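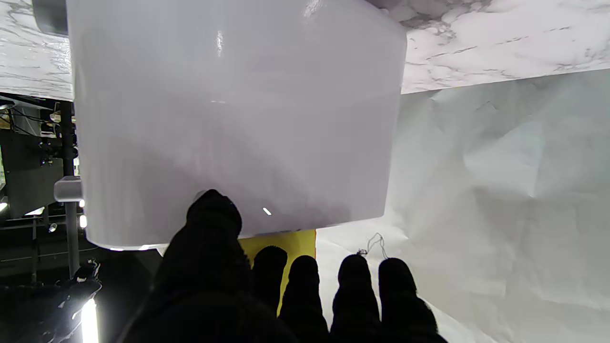

Posted by Morsy

The thumb on the right hand stopped reporting pressure in January, on grip 1,543 of the Tuvthorpe run. It didn't drop out. It froze on its last good reading, so the controller thought the thumb was barely touching and kept closing. I heard the motor whine and hit the stop.

I had blamed the fabric-like covering on the fingers and wasted an evening on that. The fault was a crimp at the wrist connector, which opened up when the hand tilted past 74 degrees.

Wondumari, the control software, now treats 15 identical readings in a row as a fault and lets go slowly. I have also halved the closing force for anything white and glossy, as those pieces slip first. The left hand has the same connector and I haven't opened it yet.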